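Omivholm, im Mai, abends

Heute habe ich lange über die Klimakonferenz in Hastholm gelesen. Unsere Region schickt eine Delegation von 335 Personen, und ich frage mich, was so viele Menschen dort den ganzen Tag machen. Vier davon sind gewählt, der Rest kommt aus Ämtern und Verbänden. Ich bin nicht gegen den Klimaschutz, das möchte ich auch hier im Tagebuch klar schreiben. Aber wer bezahlt die Zimmer?
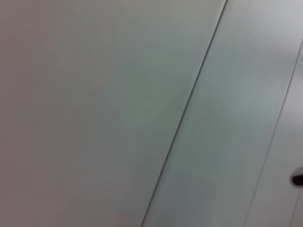
Grau in Grau, mit einer dunklen Fuge.

Am Nachmittag kam der Brief von Claseo, unserem Stromversorger. Die neue Jahresrechnung beträgt 1168 Euro, das sind etwa 100 Euro mehr als im letzten Jahr. Als Begründung steht dort nur ein Satz über die Abgaben, und ich musste ihn dreimal lesen. Vielleicht liegt es an meinem Deutsch, vielleicht auch an dem Satz. Ich habe einen Widerspruch angefangen, bin aber bei der Anrede geblieben.

Im Radio sprach man danach über den Windpark Filali. Die einen wollen ihn größer haben, die anderen gar nicht. Eine Frau aus dem Nachbardorf rief an und fragte, warum man die Leute erst nach dem Beschluss einlädt. Auf diese Frage hat sie keine richtige Antwort bekommen, und das hat mich geärgert.
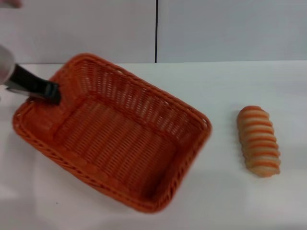 Spät, vor dem Schlafen

Den Widerspruch doch fertig geschrieben, eine halbe Seite. Morgen muss ich noch eine Briefmarke kaufen.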